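Tool Kit Packer / Cell Operator (4 openings)
Tonix Assembly, Dodham plant
Posted January 25, 2026

Full time, day shift or evening shift. Permanent after the trial period.

Tonix puts together hand tool kits for hardware stores and repair shops. Until last August all kits at Dodham were packed by hand. Since then part of the line has moved to two-arm cells, and the packing job has changed with it. We are hiring four people for the new version of the job. Packing experience is welcome. You do not need to have worked with robots.

In the old job a packer stood at one bench and filled trays all shift. In the new job you look after a small group of cells and still do some packing by hand, mostly short orders and kits with soft parts such as gloves and pouches. There is less lifting and reaching and more walking and checking. Some of our packers like the change and some miss the bench. Please think about which you would be before you apply.
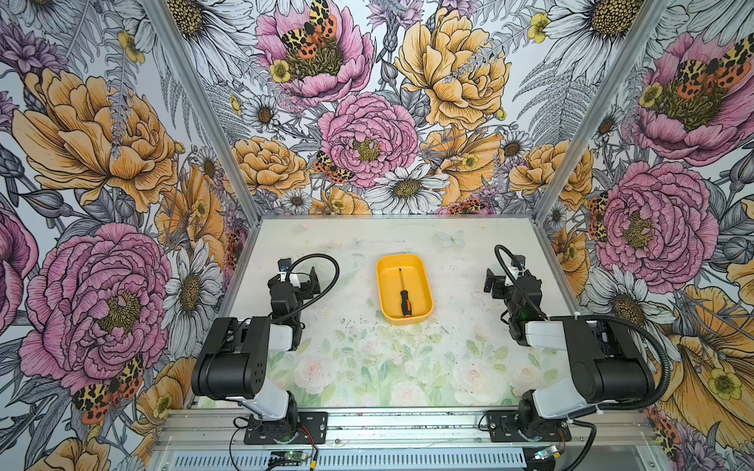 Kitting and Packing, Dodham

A screwdriver in a yellow tray is one of the simpler jobs. Each cell has two arms with a camera on each gripper, and the operator is responsible for what goes in and what comes out.

What you will do
Set out trays and parts at the start of a run
Load the right job for the kit and watch the first trays through
Stop the cell when a part is dropped or sits wrong, clear it, and restart
Write down every stop in the shift log, with the cause if you know it
Wipe down tabletops and check cables between runs
Pack by hand when a cell is down or an order is too small to set up

Repairs and programming are not part of this job. Those go to the maintenance team.

What we ask
Able to stand and walk for most of a shift
Comfortable reading a screen and typing short notes
Willing to stop a machine when something looks off, even on a busy day

Pay and hours
Starting pay is $22 an hour, the same as for bench packers. It goes up after you are signed off on the cells. Training takes four weeks, is paid at the full rate, and is done on shift next to a current operator.

No packer's hours were cut when the cells came in, but we have not replaced everyone who left – these four openings are the first since August. The line is planned for 3,000 kits a day. Operators are not paid or graded by cell output.

How to apply
Fill out the short form at the front desk or on the jobs page and choose "Kitting and Packing." A resume is optional. Applicants we call in will spend an hour on the floor with the team before the interview. Current Tonix employees at Mokholm may apply and keep their seniority.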